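4.2 What we budgeted for, and what we ended up buying

I'll be frank that our first budget was basically a price list for arms. We had one line for the Sadeghi arm, one for the Drultov controller, and a single sad line called "other" with 400 dollars in it. By August the "other" line was gone, and we still had no spare fingertips and no money for test items!

So we started over and planned from the tasks. We wrote down what the gripper would have to hold in a packing job, then asked what each item would cost us in parts, in wear and in people's time. Rigid boxes were easy. Cables were the ones that kept moving the total (I went back and forth on that spreadsheet for most of the summer), and Figure 3 is the kind of handling we were pricing: a coiled power cord with a twist tie around it, held between the two fingers next to an open carton.
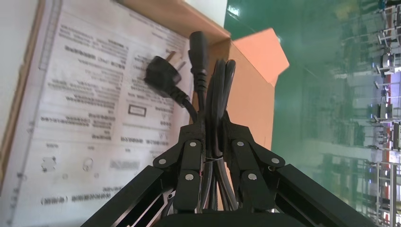
Figure 3. Two-finger gripper holding a bundled power cord, with an open cardboard box and a printed instruction sheet behind it.

Firouzeh Ghorbani felt we were still thinking too small, and told us at the planning review that a lab should put aside money for the second gripper before it signs for the first one, as you will want to compare them and the funding window will have closed by then. I didn't love hearing it, but we moved the Widside gripper up from year two and pushed the new work tables back.

The other change was consumables. We now set aside 200 dollars per station for cords, cartons and printed inserts, and we buy 14 of each item in one order so the lots match. Service is its own line too. Jindus quoted us for a yearly contract and for pay-as-you-go visits, and we took the visits, mostly to keep cash free for parts. I'm still not sure that was the right call, and Section 4.3 gets into the downtime side of it.

Filed under: Robotics, Lab Planning, Equipment Costs
Print this section | E-mail to a colleague
Contact the editors | Copyright and reuse | Back to top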